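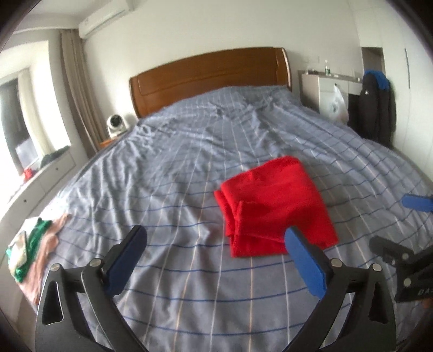
Red cloth on the bed, folded.

2020-04-28

Detector sleeves, sulfur agent simulant, second batch. Prudmont sent 80 sleeves in February and we had only got through 36 of them before the building closed. Finished the rest at Esine using the Roleo bench reader.

Same simulant as before, same dilution. Reader zeroed against a blank every 4 sleeves. Color change came up on all of them but the later lot is slower, and the edge of the spot is fuzzy. Bohdana Nazarenko thinks the adhesive is creeping into the paper. I think it is storage - that carton sat next to the heater. We can settle it by cutting one open from each lot.

Reader count now at 1512. Arsenault wants it recalibrated before the field people get it, so no more runs on it until their technician has been.

Diesel vapor still gives a faint false positive on the old lot. Did not see it on the new one, but I only tried two sleeves. Not enough to put in the report to the unit.

To do:
- cut open one sleeve per lot, photograph under the scope
- ask Prudmont which adhesive they used
- repeat diesel with at least six sleeves
- move the carton away from the heater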